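Nomisstead Community Kitchen
Progress report to the Beltside Neighborhood Fund
Submitted 2nd April by Mounir Belkadi, kitchen coordinator

Period covered: from the start of February to the end of last month.

1. Summary

The grant pays for reusable drinkware and serving trays at the Nomisstead lunches, and for the shelving and dish racks needed to look after them. Purchasing is finished except for the second dish rack. We served 634 lunches in the period, all of them with reusable cups. Spending is within budget and we are not asking for any changes to the grant.

2. Drinkware and trays

We bought mixed lots from Soliman, a restaurant supply dealer that clears out stock from closed cafes. This was cheaper than ordering one matching set. The cups therefore come in clear, amber and a few other tints, and they are not all the same shape. Guests have not complained about this. The kitchen team would like the next order to be more uniform, mainly for stacking.

The trays are pink with rounded corners and a raised rim. We settled on two rows to a tray as the standard way to load them. Two rows of four is the fullest load we use for the smaller cups.

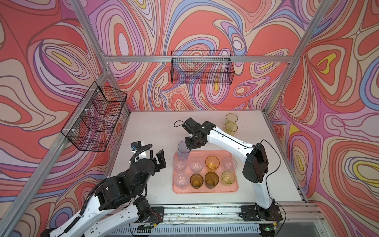
Tray with cups in two rows of four, clear and tinted mixed.

For carrying to the far tables, several of the team prefer fewer cups with more space between them. Both loads are now written up on the card by the serving hatch, and either is fine.

3. Storage and setup

The old closet has been cleared and the new shelves are up. Cups are kept upright on the bottom two shelves and trays are kept on edge beside them. The shelf brackets supplied first were the wrong depth and had to be exchanged, which cost us a week. Vavbridge Hardware did not charge for the exchange.

Setup before lunch now takes 17 minutes with two people. We had hoped for less. Most of the time goes into bringing cups out of the closet and sorting them, and the second dish rack should help because cups can then go directly from the rack to the tray. 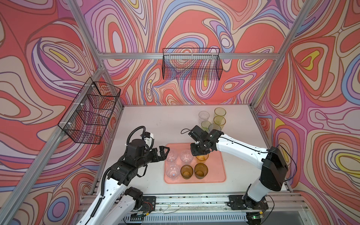
Three clear and three amber cups on the tray, with more cups standing behind it.

4. Breakage and wear

We have lost five glasses, all of them during washing up. The plastic cups have held up well. The trays are showing smudges and light scuffs on the surface but the rims are sound and they are still in daily use.

Tipping is the main problem on the trays. The thin plastic cups weigh very little and go over easily, and when they share a tray with the heavier faceted glasses they end up lying against each other.
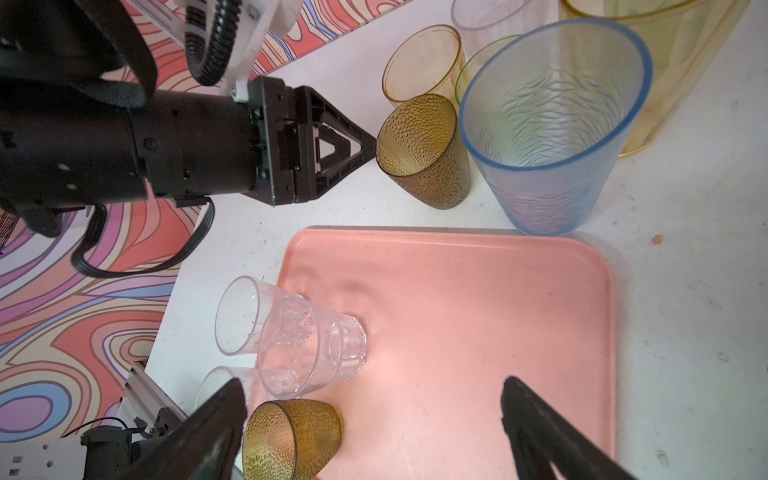
We looked at non-slip liners but they would need washing separately after every lunch, and the team was not in favor. For now the rule is to keep glass and plastic on separate trays when there are enough trays to do it. On busy days there are not, and four more trays would fix that. We can cover them from the amount left over on shelving.

5. Remaining work

Second dish rack: ordered, delivery date not yet confirmed.
Additional trays: to be bought from the shelving balance if the Fund has no objection.
Replacement glasses: not needed at present. We have 40 spare cups in the closet.
Training card for new helpers: drafted, needs the section on the dishwasher.

Receipts for the period are attached separately. The Vavbridge receipt shows the original brackets and the exchange as two lines; only the first was paid.

Mounir Belkadi
Nomisstead Community Kitchen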